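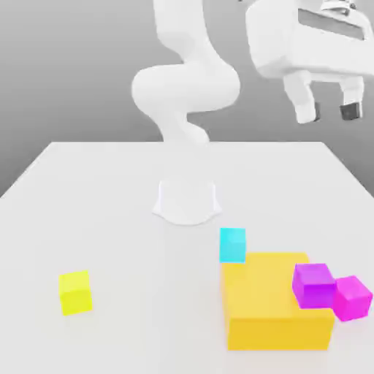
### 4.2 Home advantage in qualifying groups

The claim that home teams gain most against weak opponents rests on thin evidence. Hollenstein's ratings cover 257 matches, but only 48 pair a top seed with a bottom seed, and 18 of those were played after the group was already decided. We dropped them. What remains shows a small home edge that vanishes once red cards are taken out. Travel distance, often blamed, explains very little. We also doubt the Konia index, which scores a late equalizer the same as an early lead.

**Figure 3.** Magenta cube and gray gripper parts, simulated view.

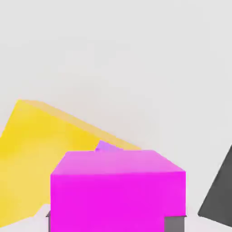

Uldis Ots objects that dropping decided groups removes the very matches in which crowds matter least, and so tilts the sample toward a home effect. If so, our small edge is still too generous.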